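The rulebook for handheld grippers: a chat with Sadao Ueda

Nov 16, 2023

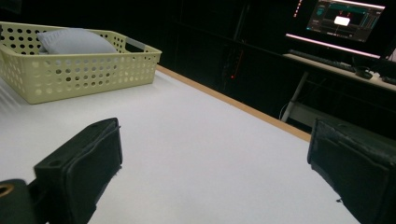

Twenty rules, then nine

I'd been warned that Sadao Ueda could talk for an hour about where to put a basket, and I'm happy to report that the warning was fair. He looks after the practice guide at Undetti, a small outfit that records people doing household jobs with handheld grippers so that robot arms can learn from them. I rang him with a list of questions and got through maybe half.

The first version of the guide had 20 rules. "I was very proud of it," he says. "I'd numbered everything, I'd bolded things. Then I watched people work and they'd remember the first three and the one about coffee." (The one about coffee is that there isn't any at the bench. It's still in there, as rule four.)

The current version has nine, printed on one side of a sheet. I asked how he picked the survivors and he told me he'd gone through the October recordings, all 877 of them, and written down why each rejected one had been rejected. If a rule didn't line up with something on that list, out it went. He still sounds a bit sad about a couple of them.

Start open, start away

The rule he'd keep if he could only keep one is about how a recording begins. The jaws are fully open, they're clear of whatever you're going to pick up, and you hold still for a breath before you move.

"People want to help," he says. "They've got a pillow to lift out of a basket, so they start with the fingers already on the pillow. Lovely, very efficient, and now the robot has no idea how you got there. The reach is half the job!"

I asked how far away is far enough. He won't give a number in centimetres, which surprised me for a man who writes standards. He says a few hand-widths is plenty on a table, and that once you print a measurement people start hunting for a ruler.

Soft things get their own page, by the way. A cushion or a folded towel changes shape every time you touch it, so the guide asks you to vary how it sits between takes and never to plump it up into the same neat form. Sadao reckons that's the instruction people ignore the most. "We're all tidy when somebody's recording. I do it too."

What about the rest of the room?

I'd assumed a proper standard would want a bare room with a plain backdrop. Undetti's doesn't. The work surface has to be well lit and clear of anything that isn't part of the job, and past that you can leave the room as it is, desks and monitors and all.

There are limits. No faces, no paperwork with names on it, and screens get checked before a session for anything private. Lirka, the review tool they use, lets a second person flag a recording, and that second person can't be whoever made it. I thought that sounded a bit stern for a pillow and he laughed at me. "You don't see your own mistakes. I've approved some shockers of my own."

The colour question was one I'd brought along specially. Are pale objects on pale tables a problem? He says the guide used to ban them and he took the ban out himself, on the grounds that people's homes are full of white benches. What it asks for now is a mix across the week.

Looking after the fingers

We got onto maintenance, and this is where he really warmed up. Pads wear. Scuffs are fine, loose edges aren't, and the check is done by running a thumb along the inner face before every session. Mount screws get a look at the same time. A pad is retired after 2,000 grasps or at the first sign of peeling, and the swap goes in the log with initials beside it.

He also wants the grippers wiped down, and he wants people to stop working when their wrist gets tired. Sessions are capped at 100 takes. I said that seemed generous and he agreed, and told me he'd like it lower, but he lost that argument to the Calimlim people, who share the guide and had a deadline.

Sharing it has been the hard part, from what I can gather. Calimlim does kitchens, Dinico does laundry and linen, and each had its own words for everything. The three groups spent a good part of one meeting deciding whether a "failed grasp" includes one where you drop the thing and catch it again. (It does. You keep the recording and label it.)

"That's the bit I'd tell anyone writing one of these," Sadao says. "Argue about the words first. We did it last, and I had to rename a lot of folders."

The next revision is due once Dinico has sent back its comments. He's hoping to get down to eight rules, and he wouldn't tell me which one's for the chop, though he did promise that rule four is safe.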